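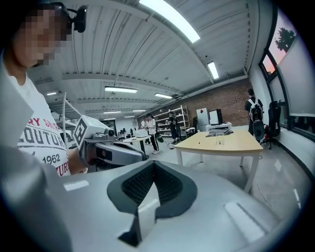 Do We Need Another App to Borrow a Ladder?

By now most of you on the Plaltby side have had the flyer from Postbridge, the neighborhood lending app that wants us to list our drills, ladders and spare folding chairs so that people three streets over can borrow them. The launch is set for April. I went to the information evening, ate two of the cookies, and came home less sure than when I left.

The pitch goes like this. Most households own a lot of stuff that sits in a closet all year. If we shared it, we'd all buy less and get to know each other. Fine. I have no quarrel with any of that, and I've been lending my hedge trimmer to the Bolgers for years. What I can't work out is why it takes an account, a password, a star rating and a $3 fee every time something changes hands.

Declan Bolger asked about the fee and was told it covers "trust and safety." He asked what that meant. We heard a long answer with the word "community" in it several times, and at the end of it I still couldn't tell you who pays when a borrowed pressure washer comes back with a cracked hose. The terms on the website say Postbridge is "not a party to the loan." Read that again before you list anything you'd be sorry to lose.

Then there are the numbers. The flyer says 500 items are "ready to borrow near you." Shaohua Liao, who has more patience than I do, signed up and went through the whole list one evening. She found 71 within walking distance of the Wihongi Street shops. The rest were across the river or had been marked unavailable. Several were the same bread machine. When she wrote to ask, the reply said "near" was set by default to the whole county and she could change it in her settings. She did, and the bread machine went away.

I don't think anyone is out to cheat us. I do think we've seen this before. Some of you will remember Gesenus, the ride board that was going to get us all to the train station without a second car. It had 300 sign-ups in its first month, and by the following winter you could post a ride and hear nothing back for a week. Delwyn Brunton kept a paper sheet going by the library door the whole time, and that sheet is still there. People write on it with the pencil on the string and get their rides.

Delwyn Bolger (the other Delwyn, for newcomers) thinks I'm being a grouch. Her point is that a paper sheet only works if you already know the people on it, and that renters and new families don't have a Declan next door with a full garage. She's right about that, and it's the best argument for the thing I've heard, a good deal better than anything said from the front of the room. If Postbridge gets a few newcomers a ladder when they need one, that's worth something. I'd still like to know why it can't be done with a phone list and a shelf.

Tipene Cosgrove has offered to put the questions below to the company in writing, and we'll print whatever comes back.

Who pays for damage, and how long does it take?
Does the fee go up after the first year?
Can you delete your account and your address along with it?
What happens to the listings if the company is sold?

If you have others, drop them in the newsletter box or catch Tipene at the shops, where he is most mornings before nine. Anyone who has used the app in another town is especially welcome to write in, even if you loved it. I'd want to hear what you borrowed, and whether you ever spoke to the person again.

My hedge trimmer is still available, by the way. Knock after ten.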